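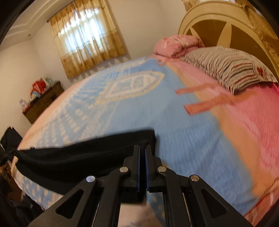 Abimbola Sani wrote on 14 June 2024:

> Hi all,
>
> I went through the plan for the Hurnach folding event again last night and I
> still wonder if we're practicing on the wrong thing. The rules say "garment or
> household cloth, supplied on the day." Everything we've been doing so far is one
> piece of fabric at a time on a flat table, squared up before we start. If the
> judges drop a shirt in a heap on a chair, what do we do?
>
> Also, can somebody tell me if we're supposed to pinch near the hem or right on
> the corner? Daithí's notes say hem, Taha's say corner, and I've been doing
> whichever one I can reach.
>
> And are beds allowed? I only have one table at home and my sister does her
> homework on it.
>
> Abimbola

Hi Abimbola, hi list,

Great questions, and I'm so glad you asked them here where everyone can read them! I'll take them in backwards order.

Beds are allowed. Beds are wonderful! A mattress gives a little when the fingers come down, so if you misjudge the height you push into the blanket a bit and still get your pinch. On a table you hit something hard and the linkage flexes and you lose the edge. The other nice thing about a bed is that you can let half the cloth hang over the side, which is a situation we'll surely get on the day and which the table people have hardly tried at all. A hanging piece pulls on the piece you're holding. You feel it right away in the trigger, and the learning software has to find that out from the recordings, so please give it plenty of them.

Patterned blankets are fine too. I know we said plain backgrounds back in December, but that was when we only had the old Uzor code, and it kept finding "corners" in the stripes on Ľudovít's tablecloth (it was very proud of them). The new version copes a lot better. Black cloth on light blue works, black cloth on dots works, dark on dark is still hard. If you've only got a dark bedspread, do a few anyway and put "dark" in the notes column.

Now hem or corner. Daithí and I talked this over after the last meeting and I think both sets of notes are right, they were just written for different steps. Here's how I'd put it:

Spreading out: go for a corner if you can see one. Close on it a finger-width in from the tip, lift, and draw it away from the pile slowly.

Folding over: go for the hem, near the corner but not on it. If you pinch the very tip the cloth swings like a flag and lands crooked.

Thick folded edge facing you: take the whole edge, all layers, and don't try to peel one off. Peeling is its own task and we'll have a separate session on it. Taha Tazi has tried it on dish towels and says it's the most fun he's had since we joined Trernum, so that's something to look forward to.

As for your first point, you're right, and I'm happy to say so in front of everybody. We've been too tidy. We have 521 recordings in the shared folder, and nearly all of them begin with the cloth laid out square. I trained on the whole lot over the weekend break and then handed it a crumpled T-shirt in the club room at Bralside. The arm went down beside the shirt, closed on air, lifted the air very carefully, and folded it in half. It was a lovely fold! But we do need messy starts.

So for the next batch, could people please try this:

Drop the cloth from waist height and record from wherever it lands. Don't fix it first. Don't nudge it with your free hand either, I've caught myself doing that and you can see my fingers sneaking in.

Change the room now and then. Bed, couch, chair seat, floor if it's clean. Daylight coming through a curtain is fine, and so is the ceiling light in the evening. Write down which.

Mix up the fabric. We have loads of cotton. We're short on anything stretchy, anything slippery, and anything with ties or straps on it.

Move at the speed you'd want the arm to move. I know it feels silly going that slowly, but when you whip the cloth across, everything smears and the tracking gives up for a second or so.

Keep the failed ones! If you miss the pinch and go back for it, leave the recording running. Adebayo Onuoha has been sorting those into their own folder, and the second try is often the most useful part of the whole clip.

Some hardware bits while I'm at it. Please check the pivot screws before you start, mine had worked loose by a half turn and the fingers were closing skewed. The pads should meet flat. If they touch at the top and gape at the bottom, loosen, square them up against a ruler, tighten again. Wipe the pads with a damp cloth if you've been doing fleece, they pick up fuzz like mad. And if a pad is peeling, tell me before you glue it. We have spares in the gray drawer and I'd much sooner swap one than scrape off superglue again.

Uploads: same folder as before, one subfolder per evening, your initials first. Clip 1202 is the last number reserved for this round, so if you get anywhere near it, stop and ask for a new block. (I'd be thrilled to have that problem.) The upload takes up to 18 minutes from the school network and a good deal less from most homes.

One thing I haven't got an answer for: Abimbola's heap on a chair. A chair has a back, and the arm comes in from above at an angle that may not clear it. Ľudovít Jireš thinks we can get the wrist around if we mount the base a little farther left. Daithí Ní Chonaill thinks we should ask Hurnach if chairs are even on the list before anybody picks up a drill. I've written to them and will post the reply here when it comes.

If you're new and have been reading along without posting, come and borrow a gripper! Two are free at the moment. You don't need to know any programming, you need a piece of cloth and a bit of patience, and after an evening of it you'll start seeing corners everywhere.

Abimbola, would you be up for doing the first messy-start batch, on the bed, with half of it hanging over? Whichever hand you like.

Talk soon,
Adaeze

P.S. The key to room 715 is back on its hook. Thank you to whoever found it.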